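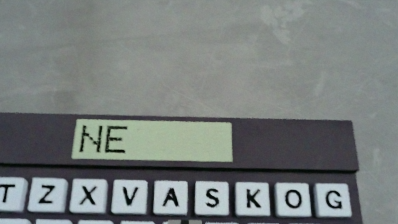
The Nereck Tooling Group has completed its review of the key-localisation component proposed for release 20 of the Odera planning stack, and submits the following comments to the list before the interface is frozen. The review was confined to the perception side of the typing task and to the handoff between perception and the motion planner. The keyboard asset remains a demanding case for any component that relies on a layout prior. With T, Z, X, V, A, S, K, O and G making up the visible part of the upper row, and only NE entered on the display, a prior trained on standard layouts contributes nothing useful to the choice of the next target. We therefore support the proposal to disable the prior by default and to require each letter to be read from the rendered key before a target pose is issued.

On 14:06, in May 2024, the Cliltgate integration office wrote:

> Members are asked to comment on two matters.
>
> (a) Whether the display reader should be treated as the
> authority on task progress, or whether the planner's own
> record of issued presses should take precedence.
>
> (b) Whether views containing no readable key should be
> passed to the pose estimator or rejected upstream.
>
> Our preference on (a) is for the planner's record, as the
> display reader adds latency to every press. On (b) we have
> no settled position. The regression set contains 557
> episodes, of which 231 include at least one view of the
> second kind.

On matter (a), we do not share the preference expressed. The planner's record states what was commanded. The display states what was registered by the simulated device. Where the two differ, an open-loop record will carry the error forward through the remainder of the word, and the log will show a completed task. We recommend that the display reader be consulted after each press, and that the planner's record be retained as a secondary field for diagnosis. The latency concern can be addressed by restricting the reader to a crop of the display region, whose location is already known once the panel pose has been estimated.

On matter (b), we recommend rejection upstream, subject to the conditions set out below.

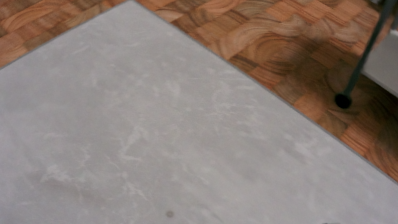 Nereck Tooling Group, Perception and Planning

Views of this type hold the slab, its long diagonal edge and the patterned wood floor, and no key at all. They should not reach the pose estimator. The present build has no means of returning an empty result and will fit the panel template to whatever contrast it finds. The white veining on the grey surface is sufficient to attract a fit, particularly where the image is soft.

Such views are nonetheless of value to the scene-level tracker. The boundary between slab and floor is a long straight feature, and it constrains the camera orientation well. We propose that the filter label the view and route it, and that it not be discarded. The label should be one of the following:

keys_readable
panel_partial
surface_only

The Grukis message schema already reserves a field for this purpose, so no change to the wire format is required. Partially visible keys at the image border should be assigned to panel_partial only where no complete key is present in the same view.

We have 2 further requests. The rejection threshold should be exposed as a configuration parameter and recorded in the episode header. The release notes should also state plainly that results obtained with the layout prior enabled are not comparable with those obtained without it.

A patch against the current development branch will be posted to this list under a separate subject line. Comments on the label names should be sent in reply to this message, and comments on the threshold in reply to the patch.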